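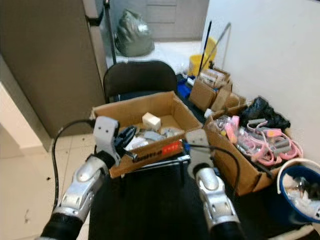 Vinegar is the easiest thing you'll ever make in a kitchen, and I want everybody in the room to go home and start a jar tonight! Start with leftover wine, whatever didn't get finished. Then say where to keep it. A jar likes dark and air, so a plain cardboard box with the flaps folded down, like the tan one on screen, does the job fine (take the plastic bags out first). Put it on a shelf and leave it alone.

Home Talks Recipes Contact
Print this page | E-mail this page

Slide 2. The mother. Pass the jar around NOW, before anyone gets squeamish. It's that slippery disc on top and I love it. Mine came from a Zukbridge cider maker in May and it has already split into 4. Ask who has kept one before. Let them talk, the stories are great.
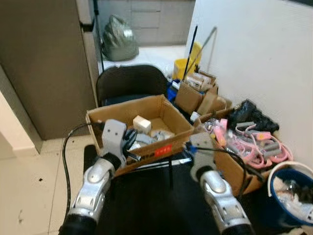

Cardboard boxes and household items by the wall, two gripper arms in front.

Slide 3. What goes in. 500 ml of red wine, the same of water, one good splash of live vinegar. Cloth on top, rubber band. Don't screw a lid on it, say this twice. If they ask about white wine: yes, but it's slower for me and I get impatient.

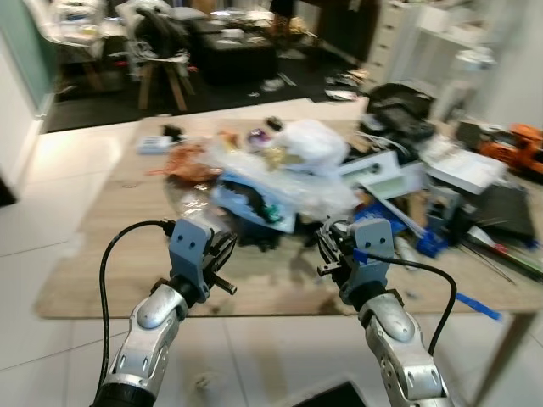

Slide 4. Tasting. Hand out spoons. Start with the 9 week jar, which still smells like wine, then the old Droken plum one, which is wild, almost like soy sauce at the end. Water in between, and bread if the Nasbridge people remembered it. Ask for one word each and write them on the board. Last time we got "attic" and I still think that's right.

Slide 5. Trouble. Fuzzy and dry on top means mold, throw it all out. Nail polish smell, give it more air and wait.
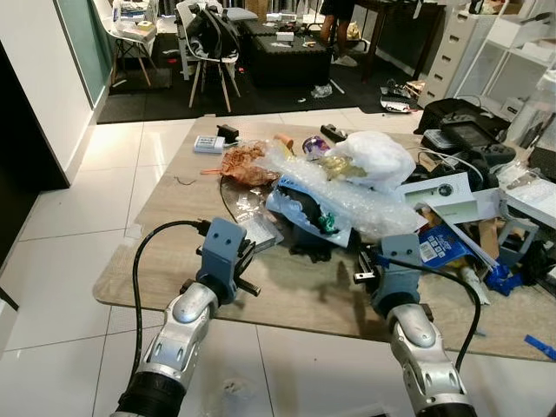

Then bottling. Strain through a coffee filter, fill right to the neck, cork it. Save a cup for the next batch! Leave 30 minutes for questions, they always run over. Starter jars are by the door, one per household.

Contact: Shen Vinegar Talks | Copyright 2022 | Back to top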